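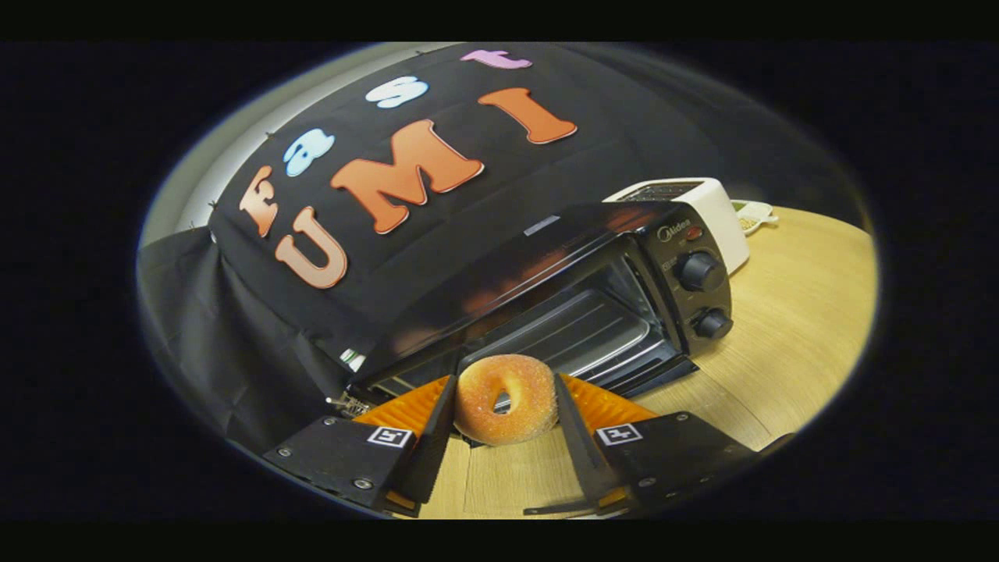

Sugared ring and the Midea toaster oven, Plukthorpe open day, 5/17/18

I went to the Plukthorpe open day because the flyer promised "the truth about reheated doughnuts," and I have opinions about reheated doughnuts. Mostly that you shouldn't.

The place is a test kitchen over a hardware store on Illent Street. You go up a narrow stairway, sign a sheet, and get a sticker with your name on it. Mine said Clyde. The sign on the landing says the building dates from 1769, which I doubt very much, looking at the window frames.

Assunta Greco ran the pastry table. Her claim is that a day-old sugared doughnut goes into a toaster oven for 3 minutes and comes out as good as fresh. Fresh from where, I asked. She said from anywhere. I let that go, but I wrote it down.

Her setup was plain enough, a black toaster oven on a light wooden table. No fancy equipment, and I'll give her credit for that, as it's the kind of thing people have at home. The doughnuts were the old-fashioned kind with coarse sugar, golden going on orange, and they looked good before anybody did anything to them. That was my first problem with the whole demonstration. If you start with a nice doughnut, you're most of the way there.

My second problem was that we never got a cold one to compare. I asked twice. The second time Clive Bramwell, who was handling the schedule, told me the comparison plate had been "part of the November session." I wasn't at the November session.

So, the doughnut. Mine was warm and a little crisp on the outside. The middle was fine. Was it as good as fresh? No. It was as good as a decent doughnut that has been in a toaster oven. The sugar held up better than I expected, and I got a lot of it on my shirt.

The handout says nearly 100 people have tried the method and liked it. It doesn't say how they were asked. It also gives no temperature, so you go home knowing how long but not how hot. Ms. Greco said to "use your judgment," and I could have stayed home and done that.

The other room had a talk on jam sponsored by McAlister. It was full by the time I got there and I could hear it perfectly well from the hall. The coffee was Urumow, weak, and cost extra.

Admission was 11 dollars, one doughnut included. Parking is behind the store and you have to ask for the gate code.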